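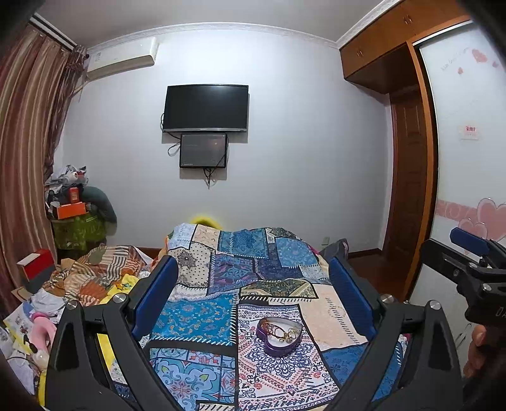 2 min read · 339 views

Trinket box

A trinket box is a small container used for storing jewelry, keepsakes and other minor valuables in a bedroom or dressing area. It differs from a jewelry case in having no fixed internal fittings such as ring rolls, hooks or divided trays. Contents are laid directly on the floor of the box or on a lining.

Form

Common outlines are round, oval, square and heart-shaped. Heart-shaped boxes are often finished in one color outside and a lighter color inside, for example purple with a white interior. A pale interior makes gold-colored chains easier to pick out. The curved lobes and narrow point reduce usable volume compared with a square box of the same width, and short pieces tend to settle in the point.

Materials include coated paperboard, molded plastic, sheet metal, ceramic and wood. Lids may be hinged, lift-off or threaded. Lift-off lids are the simplest to produce but are easily separated from the base.

Contents and tangling

Necklaces and bracelets stored together without dividers form tangles. Fine cable and rope chains are the most affected, as their links catch on open clasps and on the prongs of settings. Closing each clasp before storage limits the effect. A survey of household storage by Yiran Xue covered 943 containers and recorded tangled chains in 72 percent of those without compartments.

To separate a tangle, the chains are placed on a flat, firm surface, all clasps are opened, and the knot is loosened from the center outward with a blunt pin. Pulling on the free ends tightens it. A bedspread is a common but less suitable work surface. Printed patchwork covers, with their mix of paisley, floral and dotted panels, make small parts hard to see, and folds in the fabric can hide earrings and loose jump rings.

Sorting

In room-by-room tidying methods, jewelry is usually handled after clothing and bedding. Raghda Nseir's Heltier method assigns it a separate stage: the box is emptied, pairs are matched, broken items are set aside, and only pieces in regular use are returned. The method sets a limit of 14 pieces for an undivided box.

Care

Interiors are wiped with a dry cloth. Plated chains are kept away from perfume and lotion, which can wear or discolor the finish.

See also: Jewelry roll; Ring dish; Bedspread; Patchwork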